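Spent this month on hand demonstrations at Skillside, so a few notes while I remember them. The task is small hardware: pick up a washer or a nut, put it over an upright bolt, let go.

You hold the gripper, do the task yourself, and the recording becomes the example the robot learns from. No arm involved at this stage.

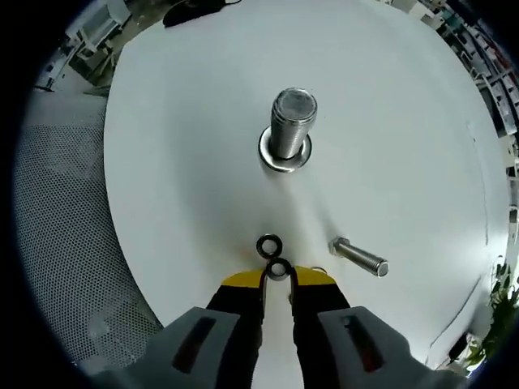

My first 87 demos were too fast. I do this kind of thing without thinking, so I'd swing in from the side and drop the ring before it was lined up. Aba Ackah watched a few back and told me to stop over the bolt, then lower. Slower, but the motion reads clearly.

Second thing: move the parts between takes. If the bolt always stands in the same spot, the robot learns the spot. I shift it a few inches and start the ring somewhere new – near side, far side, wherever.

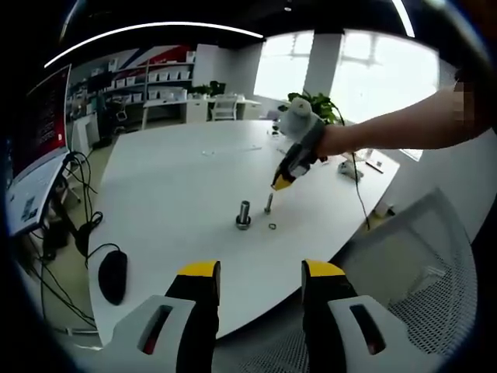

We count a demo as good if the ring goes on without a second try. Retries go in their own folder. Theda Strobel wants those too, for teaching recovery, and I think she's right.

We're at 226 good ones. The target for June is 540, which is a lot of washers.

Remote control is next. We tried it on the Birkett job and it took me much longer per take, mostly because you can't feel when the ring touches the thread. By hand you feel it right away.

Will post again once the first trained run is done.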